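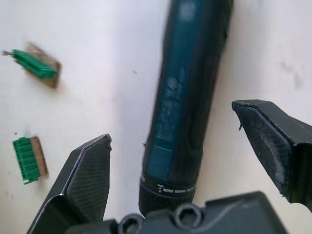
Re: Shutter drag on the Claravska folder

On Saturday, June 18, 2022, Vivek Tyagi wrote:
> Speeds of 1/25 and slower hang on my Claravska 6x6. Everything
> from 1/50 up sounds normal. I flushed the slow train with lighter
> fluid in February and it ran for 2 rolls, then went back to
> sticking. Is it the pallet or the mainspring? Also, can the front
> cell come off without losing the infinity setting?

Vivek,

Pallet, most likely. A tired mainspring shows up at the top speed first, and you say yours sounds normal there. Sound isn't much of a test above 1/100, so put it on a tester if you can borrow one.

Flushing in place moves the old grease around and leaves it on the pivots when the solvent evaporates. The escapement has to come out as a unit. On the Olaston shutter fitted to these it is held by two screws of different lengths; the longer one goes nearest the cocking lever. Mark the position of the pallet carrier before you loosen anything, as it sets the depth of engagement and therefore the timing. Clean in naphtha, dry fully, then the smallest trace of watch oil on the pivots. None on the pallet faces or the blades.

Mine (body number ends in 347) gave these after cleaning, average of 5 readings each:

marked 1/25, measured 1/22
marked 1/50, measured 1/40
marked 1/100, measured 1/81

Good enough for colour negative. I'd compensate for slide film.

Front cell: yes, but scribe the focusing ring against the barrel first, and note where the helical thread lets go. It is multi-start and will happily go back in on the wrong one. Check infinity afterwards with ground glass on the film rails, shutter on B, lens wide open.

The Pandey repair notes cover the earlier dial-set version only. The Palbridge reprint has the correct exploded view, although the labels for the retard lever and the B lever are swapped.

Graeme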